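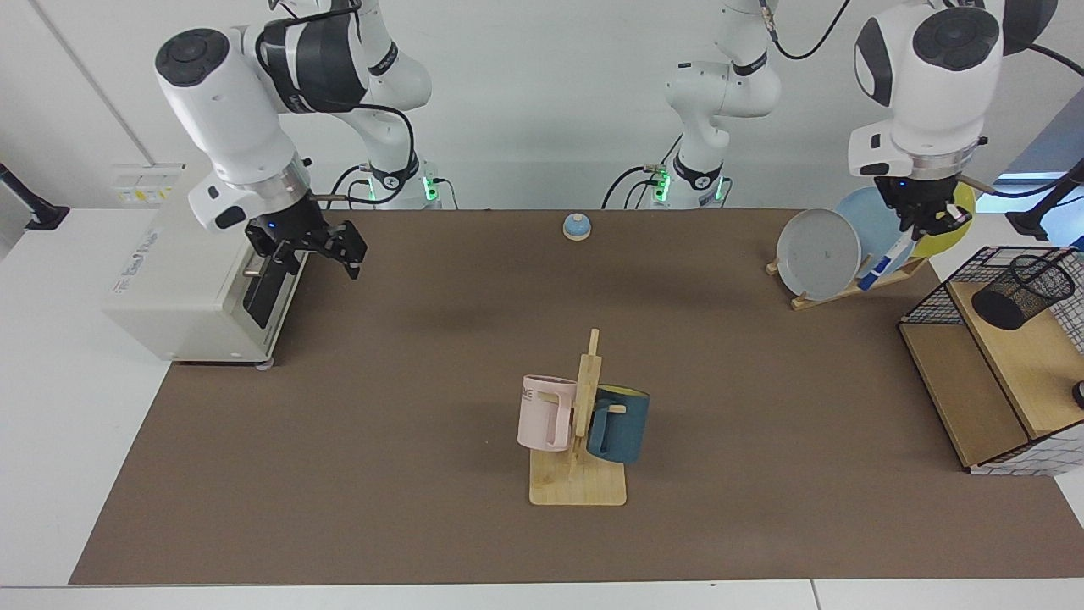
4.3 Do kitchen things and desk things really form two groups?

Figure 3. A mixed table: toaster at one end, wooden dish rack holding three plates, and a light wooden shelf unit with a black mesh pen holder above it.

Much of the earlier writing on household sorting takes it as given that objects come with a room attached. The Kuteo list, which we used as our starting point, gives each of its 156 items a single home: a toaster goes to the kitchen, a marker to the study. We doubt that this tells us much about how people keep their things, and the tables in our sample did little to settle the doubt.

Figure 3 is a fair case. By the Kuteo list, the toaster and the plates in the rack are kitchen items, while the pen holder and the white marker with the blue cap are study items. All of them share one small working area, and the list would score the layout as an error whichever room we named. We find that hard to accept. The plates stand upright in a rack made for plates, and there is a holder for pens within a short reach of the rack. Each thing has a sensible place close by, even if the two sets of things do not belong together on paper.

Do-eun and later coders in the Plevden study got around this by adding a third label, "shared surface" (see the notes by Ah-rin Do in Appendix B). We tried the same label and are not convinced by it. Of the 11 layouts we coded twice, the ones marked as shared were the ones on which our coders disagreed most, and their written comments suggest that they used it when they were tired of choosing. A label that soaks up the hard cases will always make the remaining cases look cleaner than they are.

There is also the question of what counts as a place. A rack that holds a gray, a light blue and a yellow plate can be read as storage or as a stop on the way to a cupboard. A single picture cannot say which. The Ferninmont guidelines tell coders to treat every rack as storage, a rule that saves time - and hides the problem. We followed it so that our scores could be compared with theirs, but we would not defend it.

For these reasons we report agreement for room labels and holder labels separately in Table 5, and we make no claim that the first says anything about tidiness.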